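Clillier viaduct, deck replacement: notes from the March closure (1/6)

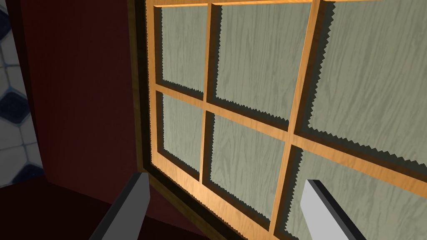
Render: cabinet door, six recessed panels in an orange-toned wood frame.

2/6 Span 3 went in overnight. Steel weight 945 tonnes including the temporary bracing. Alvarado ran the jacking, Brenau supplied the transporters. Travel distance was short, but the haul road has a 2% crossfall, so the trailers were leveled hydraulically the whole way.

3/6 Bearings were preset for 50 F. Deck steel read 41 F at landing. The offset is inside the tolerance on the drawings - no reset needed before grouting.

4/6 Bolt count for the splice at pier 4 is 1,404. At shift change 626 were fully tensioned and the rest snug-tight. Rotation marks get checked on every bolt in the bottom flange, and on one in ten in the web.

5/6 Survey after touchdown: north girder 3/16 inch low against the model, south girder on the number. Shims are on site. The Flunel ramp stays closed until the north end is packed and surveyed again.

6/6 Span 4 is next, roughly 1,355 tonnes. Same transporters, two extra axle lines per trailer. Wind limit for the move is 25 mph at deck level - the mast is on pier 5. Lane closures are unchanged.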